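Sunday well spent! Four evenings of building the rack task in sim and I finally got to drive the arms through it myself. Little thread on teaching by teleop 🧵

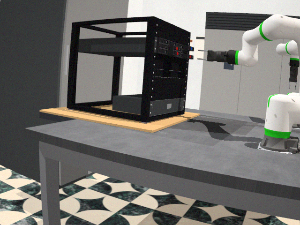 Geert Stevens asks why I don't script the whole motion, seeing as the simulator knows where every connector is anyway.

Fair question Geert! The sim knows, but the policy won't get to peek. It has to work from camera views and joint angles, so I want demos full of the small corrections a person makes on the way in.

My setup is a pair of hand controllers, one per arm. Squeeze to close the gripper, let go to open. I'm hopeless with my left hand and the recordings show it.

Biggest lesson so far - slow down BEFORE the connectors, not at them. My early runs came in far too fast and I had to bin a whole batch.

Second lesson: pause before you close the fingers, but only briefly. Long pauses teach the arm to sit there doing nothing. Taner Türkmen warned me about this in June and I didn't listen, sorry Taner.

Count as of tonight: 381 demos kept, aiming for 600. I shift the rack a little between runs so it can't just memorise one spot.

I've called the task set Vutovine, mostly so the folder has a name. Training starts once I hit the target, with 3 seeds so I don't fool myself with a lucky one.

If you've recorded two-arm demos on your own, how do you handle the arm that's waiting? Mine drifts whenever I concentrate on the other one - would love tips!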